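Notebook, Pokside clinic support desk, 10/9/23

Staff safety log rework, day 2 of my part of it

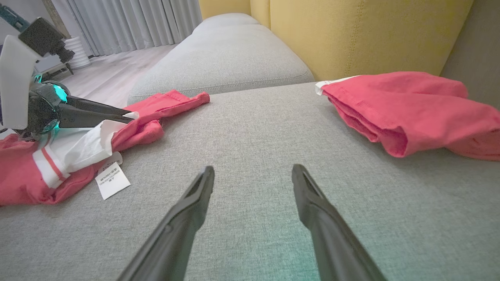 Where it stands

Paper incident forms from the Coste ward block are all typed in now. 223 forms. 126 of them are verbal abuse, shouting, name calling, threats over the phone. Rest is a mix: shoving, stuff thrown, people blocking a door, a few where I can't tell what happened because the form says "see nurse" and nothing else. Which nurse. No name, no shift.

Gordon Carrier's old spreadsheet does not match. His tab has a column "threat y/n" and a column "verbal y/n" and people ticked both or neither depending on mood. Asked him, he said the threat column was added halfway through when the Otitz front desk complained that "I'll be waiting for you outside" was going down as rudeness. Fair. But nobody went back over the older rows. So anything before the column existed is blank and blank is being read as NO by the totals. Must fix before anybody quotes the totals.

Rule for now: blank = unknown. Not no. Wrote it in the top cell in capitals.

Categories, third try

Going with these unless someone shouts at me:

Verbal, no threat
Verbal, threat to the person
Threat to job or license ("I know people", "I'll have you transferred")
Physical, no injury
Physical, injury
Property
Other, must write a line

The job threat one is new. Came up while typing. There's a set of forms from the testing tent at Munis where a visitor with an official pass leaned on the desk clerk to release a result early, then to take somebody off the isolation list. Clerk refused. Visitor said she'd be out of work by the end of the month. She filed it under "complaint from public" as there was no box that fit. Supervisor signed it, no follow-up noted. Found a second in the same folder, different clerk, nearly the same words. Can't say it is the same visitor, the name is left off both.

Checked with the Munis lead by phone. She remembers both. Says staff there stopped filing these after the second one, figured it went nowhere. So the count for Munis is low and will look like a quiet site. Put a note against it. Do NOT rank sites by count in the report.

Form redesign

Current form is 2 pages. Night staff fill in the first and leave the second. All the useful stuff is on the second (was security called, did anyone stay with you after, do you want a call back). Swap them, or better, get it down to one side.

Draft one side version:

Top: site, date, time, your role. Name optional.
Middle: tick box list as above, then four lines for what was said or done. Use their words if you can remember them.
Bottom: who you told. What they did. Do you want a call, yes or no, and a number.

Took out "what could you have done differently". Three people on the Coste nights had crossed it out so hard the pen went thru. Gordon says it came from the old slips and falls form and got copied over. Gone.

Still arguing about name optional. Gordon wants names required so police reports can be backed up later. I think we lose half the forms. Compromise might be a number slip, tear off, you keep the half with the number and can come forward later. Printing cost? Ask.

Phone tree test

Ran the call list after lunch. The plan says anyone who gets threatened on shift rings one number and a person picks up within five minutes.

First try, Coste, picked up fast, good, she knew what to ask.
Second try, Otitz, rang out, then went to a voicemail box that is full.
Third try, Munis, number on the wall poster is wrong by one digit. Goes to a tire shop. Man was nice about it, says he gets them now and then. How long has that poster been up??

Poster to be replaced tomorrow. Voicemail at Otitz: IT ticket opened, they say the box belongs to someone who moved to supplies. Rerouting to the duty desk in the meantime.

Retest once both are done. Do it at night too, daytime answering proves very little.

Overtime and the incident times

Side thing. Lined the forms up against the rota to see when it happens. Expected evenings. More spread out than that. There's a lump right at shift change, when the desk is half staffed and the line outside has been standing longest. Worst run was 9 forms in one week at Coste, all within an hour of handover, and that same week they were short and people were doing doubles.

Don't want to make too much of it, rota data is patchy and swaps are written in pencil. But an overlap of even half an hour at handover seems worth asking for. Somebody will say there's no money. Ask anyway.

Also check if the testing line signs were up that week. Coste had a stretch when the wait time board was blank and people were just guessing.

Things I got wrong

Double counted a batch from Otitz, same forms scanned and also sent by post. Caught it when the handwriting looked familiar. Removed, totals above are after the fix.

Put two forms under Property that should of been Physical. A thrown chair that hits someone is not a property matter. Fixed.

To do

Rerun totals with blank = unknown
Send category list to site leads, give them til the end of the week
Get the number slip priced
Poster, Munis
Otitz voicemail, chase
Call back the Munis clerk, the one with the job threat. She ticked yes for a call and it was never made. Do this first
Ask legal what we can hold on file about a visitor if no name is given
Draft due in November, Gordon to read the Coste section before it goes anywhere

Later, same day

Reached the clerk. Still at Munis, different desk. Talked for a while. She'd like it on record properly, will redo the form with the new layout and put her name on it. Told her she can bring someone along if it goes to a meeting. She asked if her supervisor would see it first. Said I'd find out. Don't know the answer, old procedure says supervisor signs everything, and that's no use if the supervisor is the reason it stopped. Added to the list for legal.

Spreadsheet saved as v4. v3 is bad, don't use.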